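Chapter 6
Gathering Demonstrations in Simulation

6.1 What a demonstration contains

The controllers described in Chapters 4 and 5 were written by hand. Each contained a model of the arm, a model of the object and a rule for moving one towards the other. The present chapter deals with controllers whose rule is fitted to recorded examples. The quality of such a controller is limited by the examples, and the collection of examples is therefore treated as a design task in its own right.

A demonstration is a time-ordered record of one attempt at one task. At each step it holds the camera views, the joint positions of both arms, the opening of each gripper and the command issued by the operator. It also carries a short written instruction, such as "take the sponge out of the sink", and a label stating whether the attempt met the task's success test. Records without a label should not be mixed with labelled ones.

The worked material in this chapter comes from the Claddale set, a collection of 3157 demonstrations made in simulated household rooms. The set covers 32 tasks. The operators drove a two-armed robot through the Midura teleoperation program, and the views were rendered at the same time steps as the joint readings. Figure 6.1 gives a view over the robot's body in a room with bathroom fittings. Both arms and the floor ahead are in view, but the objects in the basin are small.
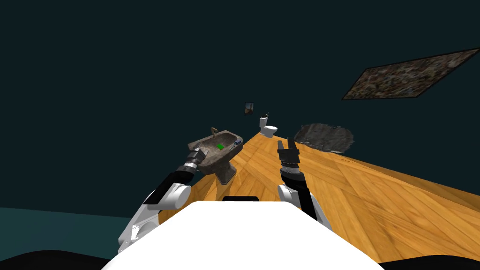 Figure 6.1. View over the robot body, with a pedestal sink near the left gripper and a toilet further back.

6.2 Choice of viewpoint

A body-mounted view is suited to the approach phase of a task. It shows where the fittings stand in relation to the arms, and it changes little when only the wrist moves. Its weakness is resolution. An object that occupies a few picture elements gives the learning system very little from which to judge its tilt, and tilt determines how the fingers should be turned before closing.

A gripper-mounted view has the opposite properties. The fingers remain in nearly fixed positions in the picture while everything else shifts with the arm. Small changes in wrist angle produce large changes in the view, so two demonstrations of the same task may look quite different at the same stage. A set used to train on gripper views must contain enough variation in approach direction to cover these differences.

In Figure 6.2 the fingers are open and touch neither the faucet nor the sponge. The sponge can be told apart from the stone by colour, and its thin yellow layer shows along one end and the lower edge. At this range its slant against the basin wall can also be estimated, a quantity that is hard to recover from Figure 6.1.
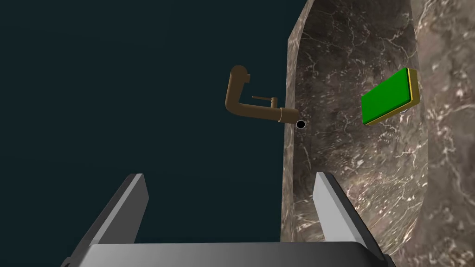

Figure 6.2. View between the open gripper fingers. The sponge rests against the inner wall of the marble basin.

Where storage allows, both kinds of view should be kept. The Kennedy format, used for the exercises, stores each view as a separate stream with a shared clock, and a stream can be dropped at training time without rewriting the record.

6.3 Rejected attempts

Of the attempts recorded for the sink tasks, 79 were set aside. The usual grounds were a missing stream, a start position outside the permitted range, or an instruction that did not match the object handled. Failed attempts with complete records were kept and labelled as failures. Section 6.5 shows how they are used to train a success detector.

The remaining sections treat the sampling of start positions (6.4), success tests (6.5) and the division of a set into training and test rooms (6.6). Readers who intend to work the exercises should first install the Ulta replay tool, described in Appendix B, and confirm that it steps through the 24 sample records without a clock error.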